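I have been wanting to get Sarmīte Liepiņa onto the blog ever since she let me dig through her worm farm back in March. She gardens on a skinny block in Bokville, mostly clay, and she grows more beans on it than I have ever managed on twice the dirt. So I took over a lemon slice, she put the kettle on, and I asked her how it all started.

"With a very bad wheelbarrow," she said. She'd moved in to find the whole backyard under old pavers, and she lifted 818 of them herself (she kept a tally in pencil on the shed door, and yes, I went and looked!). Under the pavers was clay you could have made a teapot out of.

I asked what she did about it, expecting gypsum. "I did try gypsum. Then I tried broad beans and just chopped them in before they podded, and the beans did more. I did that for 2 winters and I haven't touched a mattock since."

Her climbing beans go up old curtain wire strung between the fence and the clothesline post. She sows straight into the ground once the soil feels warm on the back of her hand, and she doesn't water again until she sees green. I told her I always water mine in every day and she pulled a face. "That's why yours rot, love."

Well, that was me told.

We got onto seed saving after that, my favourite bit. 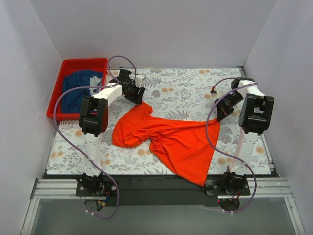

Sarmīte leaves the best pods right down low on the vine and doesn't pick them until they rattle. Then they sit in paper bags in the hall cupboard with the year written on the front. Her neighbour Ayuba Kwofie gave her the first handful of a speckled purple bean with no name at all, and between them they've now passed it to half the street — I came home with a bag too.

I asked if anything had beaten her. "Celery," she said, straight away. "I grew string." She's having another crack at it in the shady spot behind the tank, with a lot more compost and a lot more water, and I've promised to come back and taste it.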